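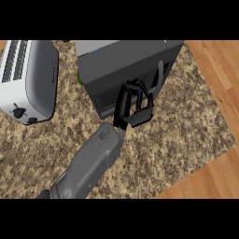
Figure 1. Simulated arm with the gripper open in front of the microwave door handle.

Week 6: A grasp fault in the door-opening task

The Lanz exercise asks the arm to reach the microwave handle, close on it, and pull. In May the Pramberg group ran the standard policy for 1,375 episodes and logged a fault we will use as today's case.

What went wrong
In 30 episodes the fingers closed short of the handle. The controller still reported a grasp and went on to the pull. The arm moved back with nothing in the gripper, and the episode was scored as a door failure. The log blamed the wrong step.

Cause
The grasp check looked only at the close command and a timer. It never read finger position. A fully closed gripper and a gripper stopped by a handle gave the same result.

Fix
Read the finger gap after closing. If it is below 2 mm, report a missed grasp, open, back off 20 mm, and try again once. After a second miss, stop the arm and end the episode.

Safety note
The same check runs on the real arm in the Jakard lab. Do not start a pull there until the gap reading is in your code. Keep the stop button within reach.

Before next class
Load the Trirora log file, find one missed grasp, and mark the time step where the controller should have stopped. Bring a plot of finger gap against time.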